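Promance Bovinik two-arm teaching cell

Products > Teaching cells > Bovinik

Updated 15 February 2025

In stock. Ships built and wired, on one pallet. Bench not included.

The Bovinik is a walled tabletop with a pair of arms on the front rail, made for one job: you show it a task, it keeps the recording. Drive the arms by remote from the Sanna handsets, or unlock the joints and move them by hand. Both ways save to the same file type, so you can mix them in one task folder.

Who buys it – university labs, small automation shops, a few training colleges. Anybody who needs a lot of clean takes of small tabletop work and doesn't want to build the rig first.

What's in the box
Cell frame, aluminum, with ribbed wall panels
2 arms with two-finger grippers
Wrist cameras and one fixed camera
Sanna handsets, one pair
Mesh baskets for the walls
Printed table cover
Cable ties, hex keys, spare finger pads
Recorder software, one seat

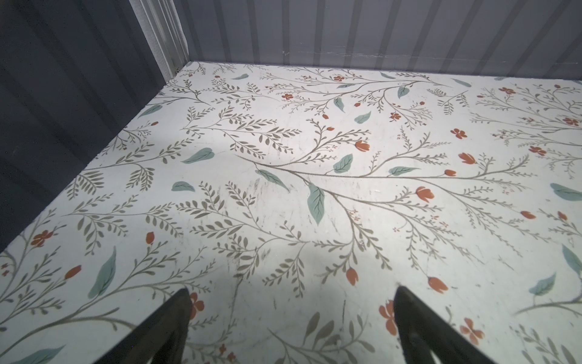 Table covers come in plain gray, plain white and print. Most people start on plain and then order the print later. A policy taught on one blank sheet tends to get lost when the bench changes, so mix them up. The wrist camera sits low and sees mostly cover between the fingers, and with the leaf and flower print there are stems, teal leaves and orange-red buds right up to the fingertips. Good test of whether your model is looking at the part or the background. Covers do scuff with use, we sell them singly. Swap takes a couple minutes, lift the sheet out and lay the new one flat to the walls.

Teaching by remote
Hold one handset in each hand. Squeeze to close, let go to open. The arms follow at full scale or half scale, set on the side switch. Half scale is slower but a lot nicer for pens, caps, anything thin. Foot pedal starts and stops the take. Second pedal throws the take away if you fumbled it, so no sorting bad ones out at the end of the day.

Teaching by hand
Press the joint button, the arm goes slack but holds its own weight. Walk it through the move. Keep your fingers out of the wrist camera view if you can. Hand teaching is best for a first rough pass or for people who get on badly with handsets. One arm at a time only.

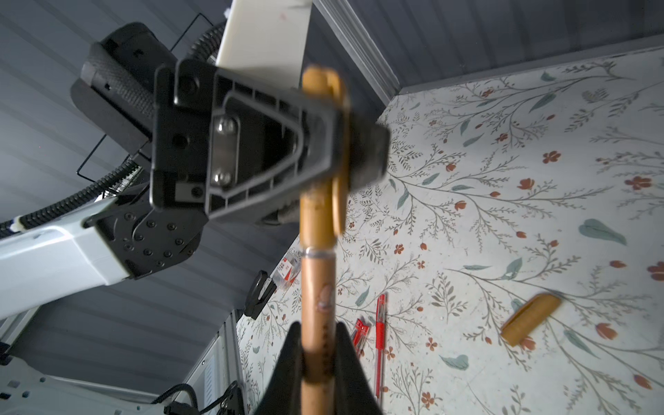
Grip force is set per task, from the recorder screen or the dial on the handset. Start low and come up. Long thin parts are where it shows, they swing if the grip is soft and you lose the end of the move. A wooden stick with a metal band around it, held upright between the fingers, needs more squeeze than a ballpoint pen does. Save the setting with the task name and it loads by itself next time. Finger pads are black, flat faced, and come off with one screw each. Check them every 100 takes, change at 240 or whenever they look shiny.

Picking your objects
Use what you have. Pens, tape, small tools, blocks, all fine. Start with few and add more once the operator is comfortable. Vary where they lie and which way they point between takes – the recorder can beep you a reminder to reshuffle, turn it on under Session. Leave some stuff on the table that isn't part of the task. Wall baskets are handy as a drop-off target, they hook over the crossbar or zip tie to the side rail, and move without tools if you skip the ties.

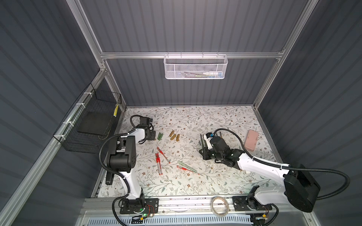
Flunville wrote in the reviews that sorting pens took their new operators most of a morning to get smooth at, and after that the takes came fast. They would like a longer pedal cable. Fair, and the longer cable has shipped with every cell since January. Older cells can get one free, send us the serial number off the base plate.

Recording
All cameras, joint angles, gripper opening and handset input, on one clock. Takes are named by task, operator and number. The recorder holds 288 takes before it asks you to copy off, more if you turn the fixed camera down to half size. Playback on the arms works from any saved take, at slow speed only for the first run. Keep a hand near the stop button when you do it.

Good first tasks to teach
Pick up a pen and set it down next to the others
Move small cylinders from one arm's side to the other
Line up screwdrivers by handle color
Hand a tool from left gripper to right
Drop a marker in the basket 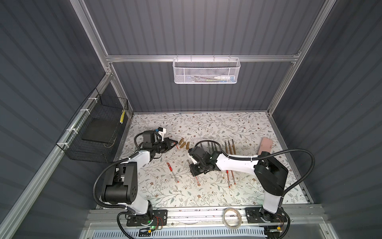 Do them in that order if your operators are new. The hand-over is the hard one, both arms have to wait on each other and people rush it. Half scale helps, so does saying it out loud. Lining up tools is slow but gives you very usefull takes, lots of small corrections in there and the models seem to like that.

Care
Wipe the camera windows weekly. Check the cable loop on each arm isn't rubbing on the wall at full reach. Retighten the base plate bolts after the first week, then when ever you move the cell.

Options
Extra covers, plain or print
Third handset for a trainer
Longer side walls
Soft finger pads
Extra recorder seats

Lead time on options is longer than on the cell itself, so order together if you can. Quote requests go through the form, pick Bovinik in the drop down and put your bench size in the notes. Spare parts are on their own page.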